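Pemoseck Peel-and-Stick Wallpaper: Common Questions

Last updated 07/01/2023

How long do I have to return a roll?
You have 30 days from delivery. Rolls must be sealed. Opened rolls and cut samples can't be returned.

Will it stick to textured walls?
Light texture is fine. Heavy texture is not — the edges will lift within weeks. Order a sample and leave it up for 2 days before you buy.

Can I use it on flat panels or as a border?
Yes. Wipe the panel down first and cut each strip a little long, then trim with a sharp blade. Dark scrollwork and floral medallion bands on a pale grey ground suit low walls and panels. 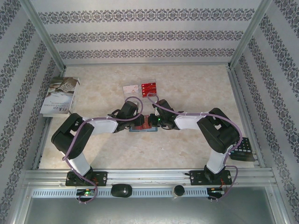 What is the difference between Grurora and Junine?
Grurora is a matte vinyl. Junine is a woven fabric and costs more. Both come off without steam.

Is Harries still available?
The Harries line ended in May. Remaining rolls are sold as final sale, with a limit of 6 per order.

Do you ship to Canada?
Not at this time.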